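Re: [melline-fans] Are they back together or not?
From: Vandana Bansal
Date: 1 September 2022

Shanti Shukla wrote:
> The Cimbridge interview says he and Melline were married
> in October. Does anyone have it from her side? And is there
> a baby, or was that only a rumour?

The wedding is confirmed. She put it in her newsletter and named the town, Samumby. They had 50 guests and no press.

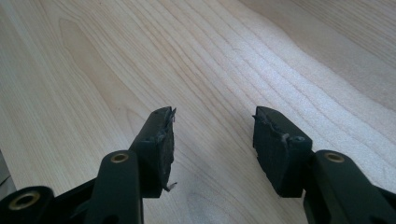
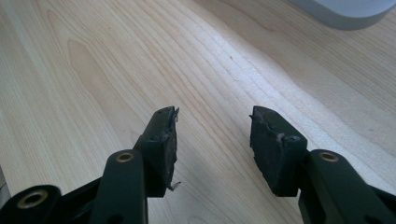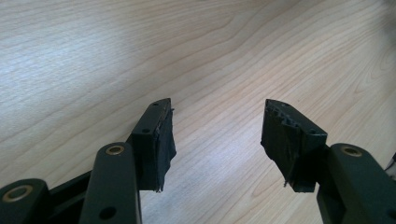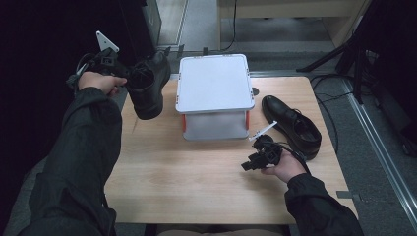
Vandana Bansal

The baby story came from a gossip column that had her age as 61, so I wouldn't rely on it. Neither of them has mentioned children.

As for the split, they did live apart for a while when she was touring with Ezzat. She told the radio host it was the travel – nothing more – and he has said the same. I can't find a source for the rest of what gets repeated in the comments.

The digest was over 500 lines last time, so please trim your quotes when you reply. I'll send the newsletter scan to anyone who writes to me off list.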